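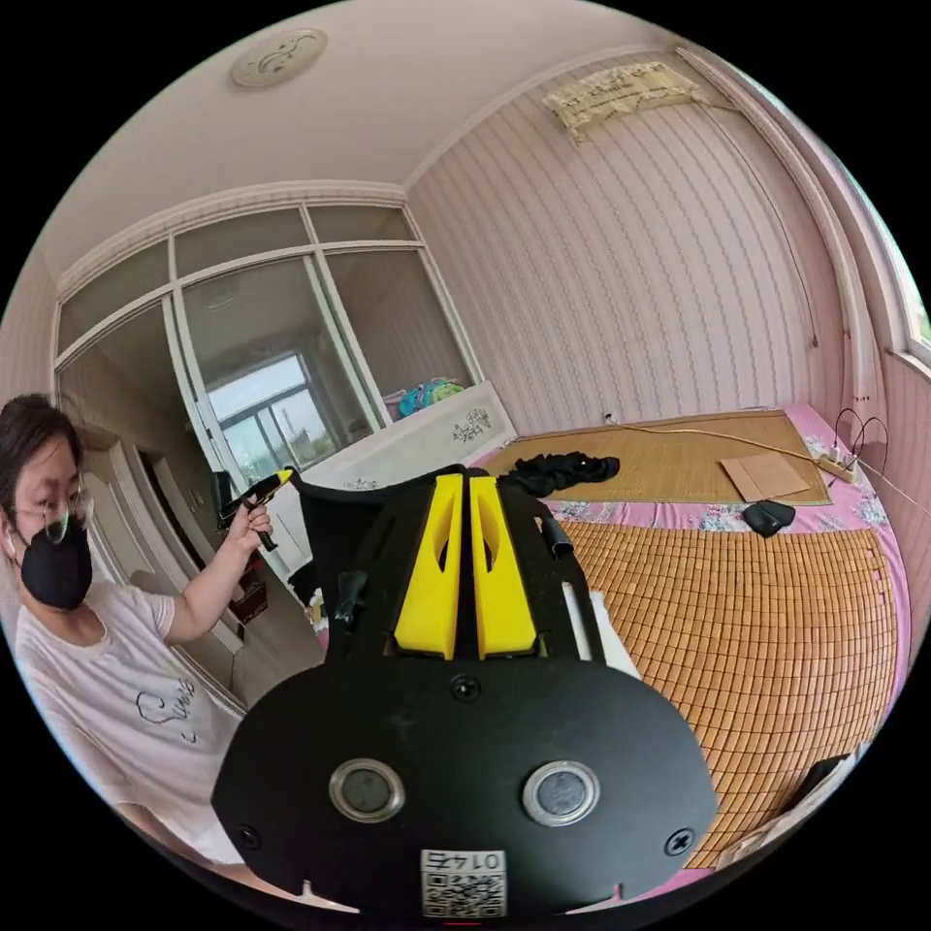
I bought my first loaf pan in 2022, which makes me a latecomer to rye. Everybody else I knew had already gone through their sourdough phase and come out the other side with a dead starter in the back of the fridge. Mine is still alive, and I have Drita Petkov to thank for it.

Drita runs the Friday class at Mellel, a bakery so narrow that you turn sideways to let the bread go by. I signed up in March thinking I'd learn to make a nice round loaf with a pretty pattern on top. Ha! We made bricks. Dark, sticky, wonderful bricks that she wouldn't let us cut until the next day (I cut mine in the parking lot, and it gummed up my pocketknife so badly I had to soak it overnight).

Rye dough doesn't want to be kneaded. You stir it, you smooth it with a wet spoon and you go do something else. For a fidgeter like me that was torture. I kept poking at it until Roya Alipour, who had the spot next to mine, moved my bowl to her side of the table – and kept it there for 2 hours.

She and I bake together most weekends now. She likes hers with caraway and I can't stand the stuff, so we split the batch before the seeds go in. We've also been arguing all spring over molasses. I say a spoonful, she says none, and her mother-in-law says we should both be using malt syrup.

If you want to try it, get the coarsest rye flour you can find and feed your starter the night before. Keep the dough wetter than feels right, like thick oatmeal. Then bake it long and low, wrap it in a dish towel and leave it alone until breakfast. Butter, salt, a few slices of radish. I had mine that way this morning, standing at the counter in my socks, and then I had another slice.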